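Category: Workshop Notes / Inspection Checklists

Sorting cell, two-finger arm — monthly walkaround with my comments

Cell name: Drimon
Site: Skukbridge, back workshop
Checked by: Hala Qaisi
Date: 29 Aug 2018
Sheet in use: revision 11, the one with the wider comment boxes (thank you, whoever gave me those, as you can tell I use them)

Before you start, have the arm's log open on the bench computer and your own copy of this sheet on a clipboard. I know we all like to fill it in afterwards over coffee, and I have done it myself more than once, but I always lose something that way. Mark each line OK, WATCH or FIX, and please write a few words even when it's OK. The next person will be glad of them.

1. Emergency stop
Result: OK
Pressed it with the arm still, then again during a slow jog. Power dropped out both times and the arm held where it was. Reset needed the full twist. Savvas asked me last time whether a half twist should be enough, and no, it shouldn't, so if it ever releases on a half twist mark it FIX and call me.

2. Base and stand
Result: OK
Bolts checked with the short wrench, no movement. I put my hand flat on the base while the arm ran its slow circle and felt nothing I didn't like. If you feel a tick, a sort of little knock once per turn, go back and try the bolts again before you blame the joint.

3. Joint covers
Result: OK
Went over every cover with a dry cloth. No cracks, no oil at the seams. Please don't use the spray cleaner from the sink on these! It leaves a film, the dust sticks to the film, and then we're all wiping twice as long the month after.

4. Cables
Result: WATCH
Nothing pinched and nothing rubbed through. I would still like more slack on the run by the base, because at full reach it goes tighter than I care for. I've loosened one tie and will look again in September. With your hand, follow each cable from end to end, and do it with the power off. Looking is fine for the easy stretches, but a nick is something you find with your thumb.

5. Fingers and mounting plate
Result: OK, after a small adjustment
Both fingers straight, both screws on each one snug. The left had a touch of play when I wiggled it, so I took it off, cleaned the seat and put it back. Closed the fingers on the feeler strip afterwards and they met evenly along the tips. The plate itself is clean. Do be gentle around the plate screws — they're small, they're soft, and Asif and I have already drilled one out between us, which took most of an afternoon and a good deal of tea.

6. Approach height over the basket
Result: OK
This is the check I'd ask you not to hurry. Load the basket the way it gets loaded on a working day, towel and cans and spiky balls and all, and bring the arm down at the slowest speed to its waiting position. The finger tips should stop clear of the tallest thing in the pile. Go by the pile and forget the rim, as a folded towel can easily stand higher than the mesh. Keep a hand near the stop the whole time and look from the side, with your eyes level with the fingers.

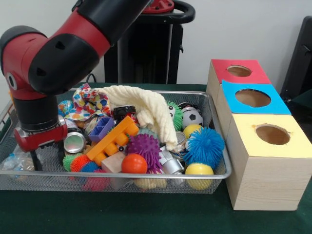 Sem Jacobs: I'd add a line for doing this twice, once at each end of the basket. Last month I had a nice gap on one side and hardly any on the other, and it was the basket sitting crooked against the boxes. I only caught it by luck. Also, can we say which side to look from? I've been standing by the wall and I think Hala stands at the front, so we may be reading two different gaps.

Reply from Hala: Very good point, Sem, and yes, I stand at the front. I've penciled it in as 6b, both ends, from the front, and it'll be typed up properly in the next revision. I went back and did both ends before I signed this sheet and the gap was good at each. While I was there I also pushed the basket up square, which I should have done first.

7. Table cloth
Result: WATCH
The cloth needs to lie flat wherever the basket slides and wherever the boxes stand. Wrinkles at the corners don't bother me. Wrinkles under a box do, because the box ends up leaning a little and the arm doesn't know it. I smoothed it down and re-clipped the back. It's getting thin from all the brushing and I've asked Vasanthi to order another length in the same dark green. Please not a lighter one, even if it's on sale, or we'll be setting the cameras up all over again.

8. Boxes with the holes
Result: OK
Three boxes, edge to edge, holes clear, paper tops not torn or curling. Run a finger around the inside of every hole. A lifted bit of paper will catch a ball and hold it right there in the opening, and then the arm tries to put the next one in on top. If the paper is lifting, glue it and leave it overnight. Tape gets shiny and the cameras don't care for it.

The boxes come out whenever someone cleans, and they go back in whichever order the cleaner likes best. That's fine as long as the order is typed into the settings before the next run, so please write the order in the log too. Pale yellow, blue and pink is what the cards on the shelf say at present.

9. Reach into the basket
Result: OK
Now the arm goes down among the things, still at the slowest speed, near one end first and then toward the middle. What I'm looking for is room around the wrist. The fingers are slender and will go nearly anywhere, but the housing above them is a good deal fatter, and it's the housing that leans on the rim if the arm comes in at a lazy angle. Listen as well as look. Metal on metal has a scratchy little sound you'll know once you've heard it, and if you hear it, stop, back out the way you came in, and write down the joint angles from the screen before you touch anything else.
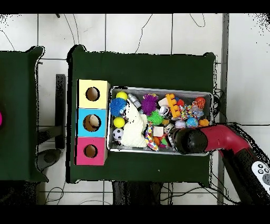 Then do the same from the opposite side, and take your time over the corners, where the wrist has to turn the most. I got down to the bottom in all four corners without the housing touching. The tightest was the near right one. It passed, but I'd like whoever does the September sheet to begin there while they're fresh.

10. Grip force
Result: OK
Set to 41 on the panel, same as before. Tried it on a smooth ball, a spiky ball and a soft toy. The smooth ball held through the shake test. The soft toy held too, though you do have to let the fingers close fully before lifting. If something slips, check the tips for fluff before you go raising the number. It's nearly always fluff! Mine had a fair bit of it from the towel.

11. Things in the basket
Result: OK, with one removed
Look for splits in the rubber, sharp edges on the cans, and seams coming open on the soft toys. I took out a can with a bent lip and put it in the scrap bin. Spares are on the shelf marked Krajewska, second from the bottom, and please sign for what you take.

12. Floor and walkway
Result: WATCH
There are cables on the tiles again between the two tables. I know they have to go somewhere, and I've pushed them back as far as they'll reach, but I caught my foot on one coming around with the clipboard. Savvas has promised us a cover strip. Until it comes, please walk around the long way and wear proper shoes.

13. Run counter and log
Result: OK
Counter reads 3824 picks since the last service. Log backed up to the Soma drive. The backup took around 85 seconds, so don't pull the plug at the first minute thinking it has hung, as I very nearly did.

Open items to carry over:
Cable slack at the base (item 4) — me
Both-ends check into the typed sheet (item 6b) — Sem
New cloth (item 7) — Vasanthi
Near right corner first (item 9) — next checker
Cover strip for the floor (item 12) — Savvas

Cell released for use, slow speed for the first ten picks and then normal.

Signed: H. Qaisi
Second signature: A. Ghumman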